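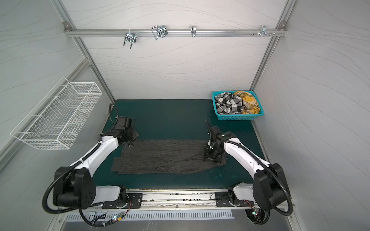 The hard water problem at the new flat has taken up more of my evenings than I would like. Clirnstead sits on chalk, and the supply comes out of the tap at a hardness that furs a kettle in 14 days. I kept a log through March, mainly to settle an argument with Ebony Quinlan, my neighbour downstairs, who holds that scale depends on the kettle and has little to do with the water.

The method was plain. I used 2 kettles of the same model, both descaled with citric acid and dried overnight before the start. One was filled from the kitchen tap, the other from a jug with a fresh filter cartridge. Each was boiled three times a day and emptied straight after, with no water left standing. I weighed both on a kitchen scale that reads to a gram, always at seven in the morning.

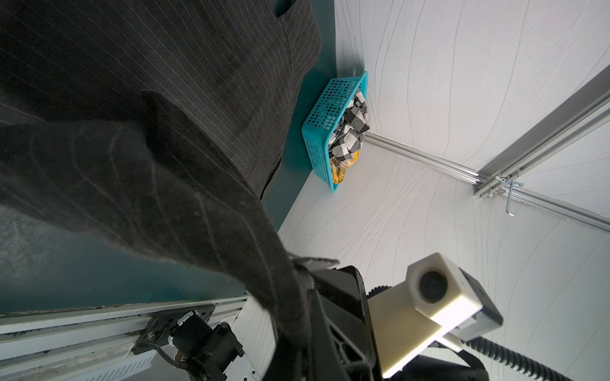
The tap kettle had gained 9 grams by the end of the month. The filtered one had gained nothing I could measure for the first two weeks, then crept up by a gram or so as the cartridge wore out. A gram is the limit of the scale, so I would not lean on that second figure.

Ívar Sveinbjörnsson read an early draft and pointed out that I hadn't controlled the fill level. He is right. I filled to the line by eye, and the line is on the inside of the handle where it is hard to read. I have since switched to a measuring jug – tedious, but it removes the doubt.

On descaling: citric acid at two tablespoons to the litre, warmed but not boiled, clears a light coating in twenty minutes. Vinegar also works but is slower, and the smell stays in the lid. Rinse twice either way. For heavy scale, repeat the dose. Leaving the first one in overnight made no difference that I could see.

Ebony now says the scale is at fault – the weighing sort. I have offered to lend it to her. The April log will use the measuring jug and a new cartridge, and I'll post the numbers when I have them.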